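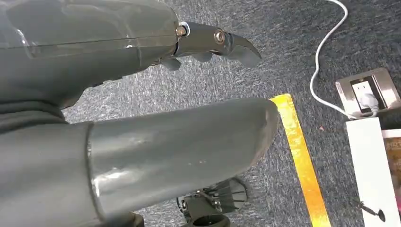
# Moving my mom's sourdough starter across three states, will it survive?

**Kiran Shakya**

Hi all, longtime reader, first time posting. My mom is finally downsizing and I'm going to be driving from her place in Plamley back to mine in April, 700 miles give or take a few detours for food. I'm bringing home a bunch of stuff, but the thing I care about most is her sourdough starter. She's had it for 34 years! It's older than my little brother and gets talked about more at Thanksgiving.

So I've got a few things I'm wondering about. It's a two-day drive with one night in a motel (no fridge in the room, I called). Do I feed it right before leaving or let it go hungry? Does it ride in a cooler? And my water at home is really hard and smells like a pool some mornings, where hers comes from a well. Am I going to kill it with my tap?

She keeps it in a quart jar with a clamp lid and feeds it plain all-purpose flour, equal weights flour and water, every week or so out of the fridge. I've baked with it maybe a dozen times at her house but I've never been the one in charge of it, and I'm kind of nervous. Oh, and the car will be packed to the roof, so whatever I carry it in has to be small.

Thanks in advance!

---

**Agata Carbone**

You're going to be fine. I moved mine twice, once in the middle of summer with a broken air conditioner, and it smelled like nail polish remover when I got there but came right back after three feedings.

What I'd do is make it stiff. Take a spoonful of the starter, add flour until it's like a bread dough you could roll into a ball, and put that in a small container with some room at the top. Stiff starter eats much more slowly than the runny kind, so two days is nothing. Feed it the morning you leave, stick it in a little lunch cooler with one ice pack wrapped in a dish towel, and leave it alone. At the motel just fill a bag from the ice machine and swap it in.

PLEASE do not clamp that lid down! The gas has to go somewhere. I use a deli tub with the lid set on loose, inside a zip bag that I don't close all the way. If it does climb out you've only got a bag to throw away and the car seat is safe.

As for the water, if the pool smell is chlorine you can leave a pitcher out on the counter overnight and most of it goes away. Some cities use chloramine instead and that one doesn't leave by sitting, so look up your water report or just buy a jug of spring water for the first week. Hard water is okay, mine is so hard it wrecks the kettle and the bread is great.

When you get home, take it back to the regular wet kind over a couple of feedings. It may act sleepy at first. Give it a warm spot and don't bake with it until it's doubling on its own.

---

**Vikas Kandpal**

just get a new one they all turn into your local yeast anyway. mine's from a packet and it tastes fine

---

**Sanaa Ramadan**

Agreeing with Agata on pretty much everything, but I'd add a backup, especially for one that's been in the family that long. Smear some active starter really thin on parchment paper a few days before you leave (I use an offset spatula, the back of a spoon works too) and let it dry until it snaps and peels off in flakes. Mine took a day and a half at my sister's place in Sirwood, where it's damp, and less than that at home. Crumble it into an envelope and put it in your bag, not in the cooler with the other one.

To wake it up you soak a tablespoon of flakes in a bit of lukewarm water till it's soft, then stir in about the same amount of flour and keep feeding daily. It can look dead for two or three days. Mine did, and I almost tossed it.

I'd also leave a jar with your mom if she's got fridge space in the new place! And have her write down how she feeds it, in her own words. My aunt's instructions say "until it looks right" and I still treasure that card.

---

**Kiran Shakya**

Oh the flakes are a great idea, doing both. Mom says she's keeping a jar too and was a little offended I'd think otherwise. I looked up my water and it's chloramine, so spring water it is. Agata, how full do you fill the deli tub? Half?

---

**Agata Carbone**

A third, to be safe. Drive carefully!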